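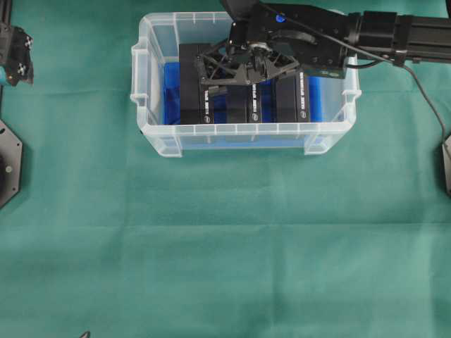
Teaching by hand: the box task

The bench group has started on a new set of demonstrations, and for the next few weeks the job is boxes. One arm, one clear plastic bin with a blue liner in the bottom, and a few small black cartons that stand upright in it. The person at the controls moves the arm by remote, the fingers go down over a box, and the box comes up and out. Then the next one.

Every run is recorded from start to finish, including the slow ones. Florence Grewal, who is looking after the sessions, wants each operator to do 12 runs and then hand over. People get tired after that and begin to drag the box against its neighbour on the way up, and the robot will copy a bad habit as readily as a good one.

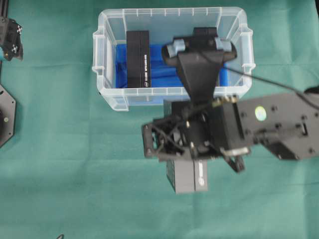

We have kept the instructions short. Come in from above, close gently, lift straight, and pause before moving sideways. If you drop a box, carry on and pick it up again if you can reach it. Please don't stop the recording and start over – the recoveries are some of the most useful material we get, and the Orozco set had hardly any of them.

The wrist view takes some getting used to. Most new operators watch the fingertips and forget about the arm behind them. Florence suggests spending the first few minutes just opening and closing the gripper over the bare cloth before going anywhere near the bin.
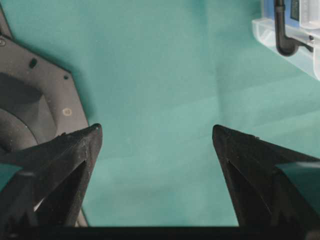 Gripper open over the cloth, from the wrist camera.

The full collection stands at 3,543 runs across all tasks. We would like 1,000 of the box task before Privitz starts training on it, and we are well short. Saturday sessions are open to anyone who has done the introduction, and there is still space in the afternoon.

Two small requests. Smooth the cloth out before you begin, and write your initials in the log when you swap over. The cup task notes from Hisero are in the shared folder for those who asked.

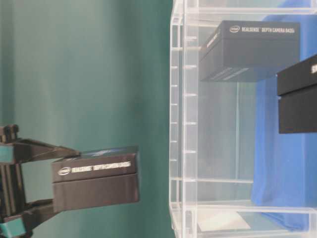

A box held in the gripper, side view, with two more in the clear unit.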